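Home Explore Notifications Messages Lists Profile

Agnes Solberg
28 May 2026

OK, end of the school year, my brain is soup, so I'm finally doing the thread about our robotics club's laundry project. Yes, laundry. I'll try to keep it short (I will not keep it short)

Back in February the kids voted on what to enter for the Plulbridge showcase. I was pushing hard for sorting recyclables. I lost, badly, to "make it fold a pillowcase"

If you've never tried to get a robot to pick up cloth: a block stays the shape of a block. Cloth has a new shape every single time you look at it, and half the time the edge you want is hiding under the rest of it

So we split it up. One group on grabbing, one on spreading the cloth out, one on the actual fold. The folding group had nothing to do for ages because the first two jobs ate the whole spring, and they got VERY good at folding things by hand while they waited

The grabbing group named their code Kosimier. I've asked where that comes from and I get a different answer depending on the kid. The spreading code is Cerorach. Same deal

First big lesson: coming straight down in the middle of the cloth and pinching does get you a grip! It also gets you a wad. Then you lift the wad and you've got a bigger wad

Second one was squeeze. We'd been closing the fingers all the way every time, which is fine for one layer, but with a couple of layers in there the motor grumbled and the program decided it had failed and let go. The fix took one afternoon and the arguing about the fix took 3 meetings

We've logged 236 grab attempts since spring break and 115 of them made it into the "good" column. I know that sounds bad. I was so proud I texted my mom

Our rule for good: it has to hold on through the lift AND the kid running it has to be able to say which part of the cloth it's got. That second half was a student's idea and it knocked out so many of our early wins, ouch

Anyway, fingers on fabric, white in the first one and light blue in the second:

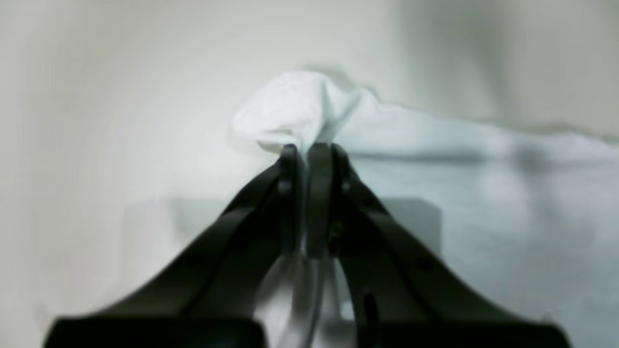
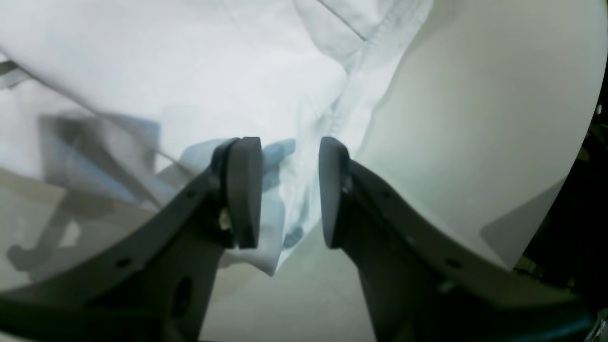
What I want for next year is better edge finding. Right now we mostly pick a spot and hope, and a couple of the kids want to try looking for seams and hems first and working from there. I think they're onto something

Also we need more cloth in different weights. If you're local and have old sheets or dish towels, please send them my way, stains totally fine, no fitted sheets (the kids aren't ready and neither am I)

We've got nine kids signed up for fall so far, and one of them asked if we can do socks. Help

We use cookies to keep you signed in and to improve your feed. Accept all / Manage choices

More from Agnes Solberg
Galli the line follower: what we'd wire differently
Getting a club table at Plulbridge, start to finish
Cheap grippers we tried and what broke
Snack budget thread, by popular demand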